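The great workbench sort-out, part one

Posted 30 March 2025

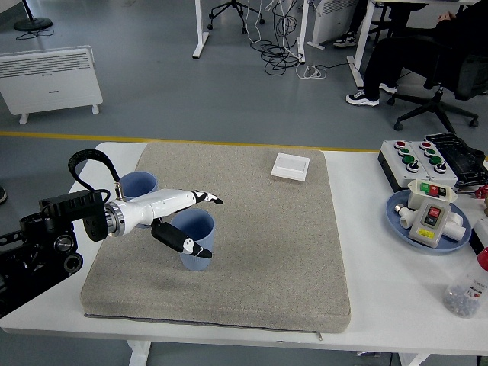 So I've been threatening to do this since December, and this weekend I finally ran out of excuses. My bench had reached the stage where I'd go looking for a switch, find three things I'd been missing for weeks, and then still not have the switch. Lenni came by on Saturday, took one look and asked if I was opening a store.

I like having everything out at once. I know the tidy people say to do one drawer at a time, but if it's in a drawer I forget it exists, and then I buy another one. (I own more PVC elbows than any person without a swimming pool should.) So the cushion goes down first, the thick gray-beige one with the zipper, and then things come out of the boxes and land wherever they land.

The cushion was an accident, by the way. It came off a bench seat we got rid of when we left the Tretside apartment, and I kept it thinking I'd re-cover it one day. That was never going to happen! But small parts don't bounce off it and roll under the furnace, and it's kinder on my elbows when I'm bent over something fiddly for an hour. I turn the zipper side toward me so I can unzip it and wash the cover every now and then. Okay, twice so far.

Blue cups are my sorting cups. They're plain plastic, they don't care if you drop them, and one is for "keep" and one is for "no idea." The no idea cup always wins. I tried using jars for a while and you could see what was in them, which was nice, but I knocked one over the first evening and spent the rest of it on my knees with a flashlight.

The blue plate came out of the kitchen and it is not going back. Plates are great for anything you're in the middle of, because you can pick up the whole half-finished mess and move it when somebody wants the table. Right now it's got the handheld switch box on it, the one with the red button on top and the black one below, plus some of the white pipe fittings. I want to make a little stand for the switch box out of the fittings so it stops lying on its back. Veikko thinks I should just screw it to the wall. Veikko would screw the cat to the wall.

Then there's the big gray control box, which is my favorite thing on the bench and also the least useful. Red buttons, green buttons, those chunky black-and-white selector knobs you can't walk past without turning. I got it in a mixed lot for 28 dollars and I still have no plan for it. My nephew wants it to be a spaceship. It may well end up a spaceship.

The bottle of beads with the red cap stays too. I'd like to find it a spot where the label faces out, so I'll stop picking it up to check.

Next weekend I'm doing the shelves, which means measuring, which means finding the tape measure. If anyone has a good way of storing pipe fittings that isn't "in a bucket," leave me a comment. I've got the bucket already.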